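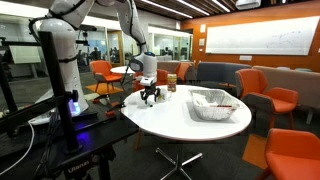
Policy gets worse with more demos, is that a thing?

We trained a tabletop pick-and-place policy on 200 teleop demos and it did fine. Added the May batch, and now it hovers above the cup like it's reconsidering its career. Same Ultudex hand, same settings. Four seeds, all bad. Anyone seen this?

grukeo_fan
posted Wednesday

ravilden_lab
How many people drove the arm? We had 2 operators, one who paused before every grasp and one who didn't. The policy learned the pausing beautifully. Trim the idle frames from the new batch and retrain before touching anything else. Then compare old batch only against new batch only, same number of demos in each. The Godinho write-up saw roughly the same drop and blamed mixed operators.

tablebot
more data is always better, train longer

ravilden_lab
They ran 4 seeds. It's had plenty of time to think.

grukeo_fan
Trimmed the pauses. It grasps again, mostly. Leaving this open until I've run the batch comparison.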